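Fasenby Building Services: Network and Power Changes

September 30, 2019

The second-floor electrical panel at the Pascu building will be replaced in November. The new panel has 29 circuits, and each is labeled to match the floor plan kept by Ayuba Alhassan. Load on the old panel reached 95 percent of its rating in August.
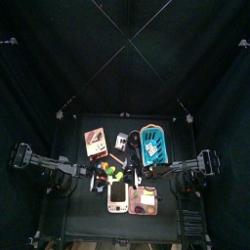

Will the wireless network stay up during the changeover?
The access points run on battery backup for 2 hours. After that, wireless service stops on the second floor until the new panel is energized. Wired ports on the first floor are not affected.

Shut down desktop computers before leaving the evening before the work. Space heaters rated above 700 watts may not be plugged into the new circuits. Requests for a dedicated circuit go to Bình Kiều, with the room number and the rated load of the equipment. 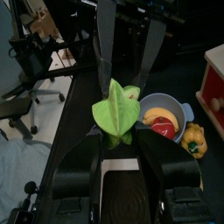
Door Badges

Truvier badges issued before the Sterner merger stop working at the end of November. Replacements are available at the front desk. Bring the old badge.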